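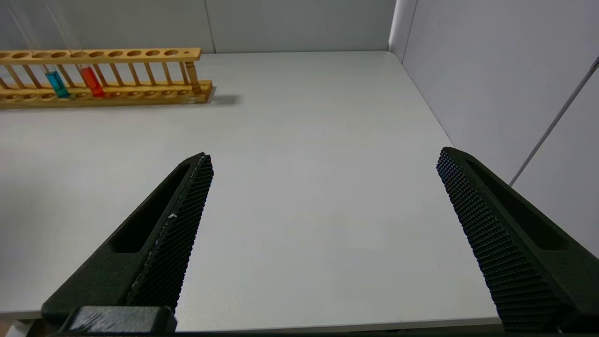 Will it ever empty my dishwasher, a customer from Grasden asked us in February, and could we please answer without the sales talk.

We'd love to say yes! The fair answer is not yet, at least not a full one with the good glasses stacked at an angle and a spoon lying across everything. What the Fodon gripper can be set up for is the smaller, fussier sort of job: taking hold of a slim round thing, lifting it, tipping it over something else and putting it back in its place. If you run a shop bench or a teaching lab (or you're just stubborn about getting a machine to help in the kitchen) that's a good deal of what your hands do all day, and it's where we suggest people start.

Fodon Two-Finger Gripper, bench version
Made by Kovgate
Finger length: 116 mm
Weight with mount: 167 g
Textured pads on both inner faces
Slotted fingers, replaceable as a pair
Price and stock last updated 1 Mar 2019

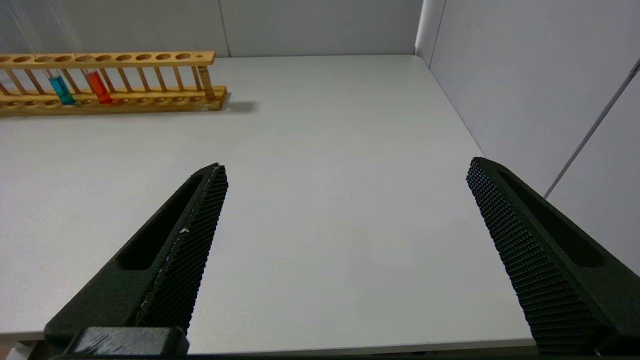 Malý wrote back after a month with the bench version that picking up was the easy part and the pouring took all the patience, and that anybody who thinks a robot is ready for a busy counter should watch one pour first.

We agree with every word of that, and we still enjoy it more than is probably sensible. A person slows down near the end of a pour without giving it a thought. An arm has to be taught, and then taught again when the glass is a different shape or there's less in it than last time. Please plan on drips, and keep a cloth and a washable table top handy. Start with colored water, too, so you can find where it went.

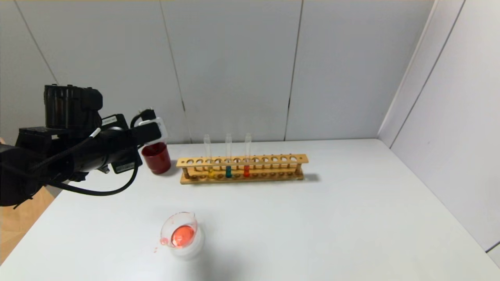
Bench setup with rack, red cup and beaker.

For glass, we ask that you begin at the lowest grip setting and work up from there. The pads do best when they're clean, so brush them out with a dry toothbrush and leave the solvents alone. We suggest looking the fingers over every 1000 cycles, sooner if you've been gripping anything gritty.

As for chores around the house, we'd put sorting pens or standing bottles in a rack on the "try it this weekend" list. Folding shirts, wiping down a stove and anything with a pet nearby can wait,
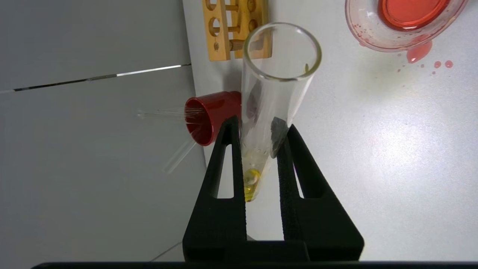

and so can any job you'd want done while you're out of the room. Stay close by, keep a hand near the stop button, and expect the first few evenings to be slower than doing it yourself. We think it's worth it all the same.

In the box: gripper, mount, one spare pair of fingers, hex key, printed guide.
Order code: Fodon 151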